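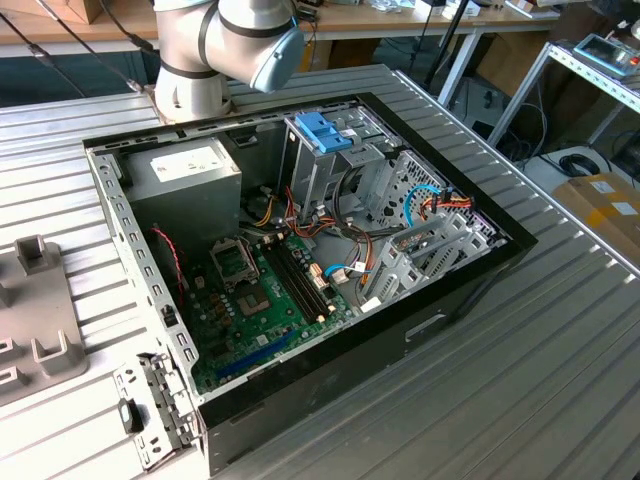 *Desktop tower on its side with the side panel off. The CPU socket and both black memory slots are empty.*

# Cleaning and storing a desktop PC you plan to use again

January 15, 2020

A desktop that sits in a closet for a couple of years usually comes out fine if it went in clean and dry. The ones that come out badly were put away dusty, in a damp room, with the small parts loose in a drawer. I wrote these steps for a move last October and have corrected them twice.

You need:

- a Phillips screwdriver
- a soft brush, 2 inches wide or less
- a can of compressed air or a small electric blower
- isopropyl alcohol, 90 percent or higher
- lint-free cloths or coffee filters
- anti-static bags
- a carton that fits the case with padding on all sides

## Before you open the case

Back up your files first. Copy them to an external drive, then open a few of them on another computer to make sure the copy is good. Write down the Windows product key if it is on a sticker — stickers fade and peel.

Shut the computer down, switch off the power supply at the back, and unplug every cable. Press the power button once and hold it for a few seconds to drain what charge is left. Leave the power supply closed. It can hold a dangerous charge, and there is nothing inside it you need to reach.

## Cleaning

1. Take the case outside or into a garage. Remove the side panel and lay the case down with the open side up.
2. Touch bare metal on the chassis before you touch any part, and again every time you come back to it.
3. Brush dust off the fan blades and the vents. Hold each fan still with a finger while you blow air through it.
4. Keep the air can upright and use short bursts. A tilted can sprays liquid.
5. Wipe the inside walls with a dry cloth. Use a little alcohol on anything sticky and let it dry for an hour.

If the machine belonged to a smoker, expect to do the fans twice.

## Parts that come out

Memory and expansion cards can stay in place if the case is only going to a shelf. For a move by truck, take out a heavy graphics card and pack it separately. A large tower cooler should come off too, and that usually means removing the processor for a proper cleaning.

Run the computer for ten minutes before you take off a cooler. Warm paste lets go more easily. Twist gently before lifting, wipe off the old paste with alcohol, and put the processor in a plastic clamshell or an anti-static box. Never leave it in a pocket or a plain sandwich bag.

An open socket needs its plastic cover. If you threw yours away, a repair shop will often give you one. Indrek Vītola keeps a jar of them and gave me 3.

Put one kind of part in each bag and label the bag with a marker:

- where the part came from
- which slot it was in
- the date

Screws go in a small envelope taped to the inside of the side panel.

## Packing and storage

Close the case and wrap it in a cotton sheet, then put it in the carton. Pack the power cord with it. Cords get borrowed.

A closet on an inside wall is a good place. Attics get too hot and basements are often damp. Keep the carton off the floor, on a shelf or a pair of wood blocks, and replace any drying packets once a year.

## Bringing it back

Let the carton sit in the room overnight before opening it. Refit the parts, using fresh thermal paste under the cooler, and start with only a monitor and keyboard attached. If the clock is wrong, replace the coin battery on the motherboard. Most boards take a CR2032.

Install updates before you open your email or sign in to anything important.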